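The Away End Is Not a Crime Scene

By Zuleica Lacerda

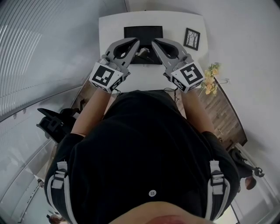
My club, Clultham, has been told its supporters may not travel to Grornau in September. The offense, as far as I can make out from a statement written in the style of a parking ticket, is that two men threw two plastic cups at a linesman last season. Neither cup had anything in it. Both men were identified before halftime, one of them by his mother.

So 700 people will stay home. I would have been one of them anyway, given my knee, but I had been looking forward to deciding that for myself.

I understand the appeal of a travel ban. It is cheap, it looks stern, and it can be announced before lunch. The league gets to say it has acted. The police get an afternoon off. Grornau get to play in front of a stand full of folded seats, and if you have ever watched Grornau play, you will know the seats have made the wiser choice.

Washington Fontes, who has written the league's rulebook and most of its excuses, calls this "shared responsibility." I would like to know how far the sharing goes. When our goalkeeper let one through his legs at Torres, I was not asked to apologize. When the Brastgate chairman lost the gate money, his ushers kept their jobs — rightly, I think.

Ban the two cup throwers. Ban them for 2 years, and make them listen to the podcast as well. The league has their names, their seat numbers and a good deal of footage. What it lacks is the patience to write two letters when one press release will do.

The coach company, meanwhile, is keeping our deposits.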